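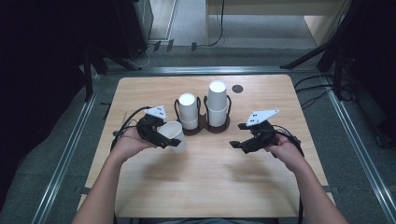
Unit 4: Good practice for hand-held gripper work
Course notes, Ellery lab. Instructor: Aba Korletey

Read these before your first session. They apply to every bench task in this unit, including the paper cup task.

4.1 Before you start
Check that both marker plates are clean and firmly attached. A plate that shifts during a run spoils the position data for that hand. Run each cable back past the wrist and keep it clear of the jaws. Put the cup holder near the middle of the table, where both hands can reach it.

4.2 During a run
Touch the cups with the jaws only. If you need your fingers, stop the recording first. Move at a steady pace and keep the plates facing up as far as the task allows - a plate turned to the floor can't be tracked.

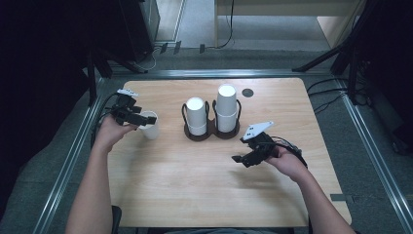
Let one hand finish its move before the other enters the same space. If a cup falls on the floor, end the run and log it as a drop. Don't delete it. Dropped runs stay in the set with their own label.

4.3 Logging
Each pair turns in 40 runs. Last term's set had 2,000 runs, of which 1,528 passed review. Most of the rejects had missing labels, so fill in the sheet after each run and not at the end of the day.

Sheets go to Nhyira Dogbe by 07/12/2018. Bring your own copy to the review session.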